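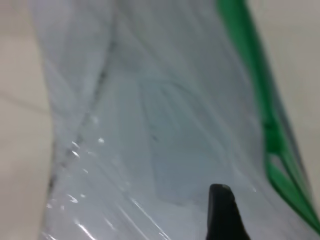
Figure 3. Close view of a clear resealable bag with a green zipper seal.

3.2 How people store leftovers (and what they tell us about it)

I went into the home interviews thinking I'd hear mostly about taste. People toss leftovers because they don't want to eat chili four nights running, right? Well, some of that came up, but what I kept hearing about was forgetting. Food went into the fridge on a Sunday and dropped out of everybody's mind by Tuesday, and then it got found again by smell.

We had 462 diary entries from 16 households, kept over two weeks in March. Anika Pennington and I coded them separately and then sat down to argue over the ones we'd split on (soup was a mess, I'll admit, since half our households count broth as an ingredient and the other half call it a meal). Bags like the one in Figure 3 came up in nearly every kitchen, mostly for cut vegetables, cheese ends and cooked rice. Rigid tubs were for "real" dinners, the ones somebody planned to eat again.

I love that split! One mother of three told me a tub is a promise and a bag is a maybe, and I've borrowed her wording for our codebook ever since. Nine households drew some version of the same line without being asked. The other seven used whatever was clean.

Labeling was rarer than I'd hoped. People said they'd remember the date, and then in the same breath told me about the time they didn't. Marcus Baptiste has suggested that we treat the missing label as a habit problem and leave motivation out of it, and I'm mostly with him, though the freezer entries give me pause. Folks who never wrote a date on anything in the fridge would dig out a marker for the freezer. We come back to this in Section 4.1, along with the soup.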